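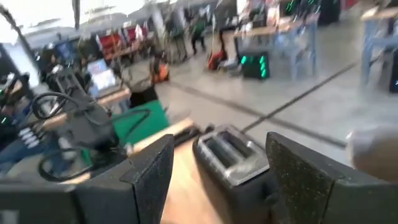
Robots need breakfast practice! Well, they don't eat any of it, but the robot arm at the Wollik workshop spends its mornings learning how to handle things you'd find in a kitchen, and its name is Trarora. Trarora has a gripper with two fingers and a small camera at its wrist, so it can see whatever its fingers are reaching for. Today's job is the toaster. Look at the two long slots in its silver top. They run side by side, pointing away from the fingers, and a slice of bread has to go in without bumping the edges. That's easy for you. For a robot arm, it only works if somebody has looked after the arm properly first.

That somebody is Mateja Ristić. She is a robot technician, and she starts at 6 in the morning, when the big hall is still quiet enough to hear the motors hum. (Listening is a real part of the job! A happy motor makes a smooth, even sound. A motor with a problem might click or grumble.)

So what does a robot check-up look like?

Fingers first

Mateja starts with the fingers. Run your thumb across your fingertip and you'll feel tiny ridges. They help you hold on to things like a wet glass or a slippery bar of soap. Robot fingers need grip too, and they lose it when they get dusty or greasy. Toast crumbs are terrible for this. Mateja wipes each finger with a soft cloth, then looks closely for nicks and worn patches.

Next she checks that the two fingers match. If one leans a little more than the other, the robot will push things sideways when it tries to pinch them. Try it yourself: pick up a pencil using your thumb and first finger, but only let your thumb move. See how the pencil slides across before you've got hold of it?

A worn finger comes off with a few screws and a new one goes on. Trarora is on its third pair.

Where are my hands?

Close your eyes and touch your nose. You probably got it on the first go. Your brain keeps track of where your arm is, even in the dark. Robots have to do this with numbers. Inside every joint is a sensor that measures how far the joint has turned, and the robot adds all those turns together to work out where its fingers are.

But sensors can drift, which means their numbers slowly become a tiny bit wrong. A tiny bit wrong at the shoulder can be a whole slice of toast wrong at the fingertips! To fix this, Mateja moves the arm to a special starting position called home and tells the robot, "You are here." Then the counting starts fresh. This is called calibration (say it cal-i-BRAY-shun).

The camera gets a turn as well. Mateja holds up a card printed with 192 black and white squares. The computer knows exactly how big each square should be, so if the squares look bent or squashed, it can work out how to correct the picture. The whole thing takes less time than brushing your teeth.

Cables, cables, cables

Robots use a lot of cable. Some cables carry electricity and some carry messages, such as "open a bit wider" or "stop right now". Each time the arm bends, its cables bend too, and after thousands of bends the wires inside can snap even when the outside looks perfect.

Mateja leaves big loose loops so nothing gets pulled tight. She feels along each cable for flat spots, and gives every plug a gentle wiggle. Last January, Trarora kept freezing halfway through a reach. She hunted for two whole days and found one plug that had worked itself loose. Click! Fixed.

Write it down

Everything goes in the logbook. At the last check, Trarora had made 3,474 grabs since its fingers were changed. Mateja books in a bigger service after around 900 hours of moving, when the joints get fresh grease and the screws are tightened to exactly the right amount.

Then comes the best bit – the test run. Mateja steps back, keeps one hand near the red stop button, and sends the arm slowly through its moves. If it's all smooth, practice can begin.

Words to know

Calibration: checking a machine's measurements and correcting them.
Gripper: the part of a robot that holds things, like a hand.
Joint: a place where the arm can bend or turn, like your elbow.
Sensor: a part that measures something, such as light, heat or movement.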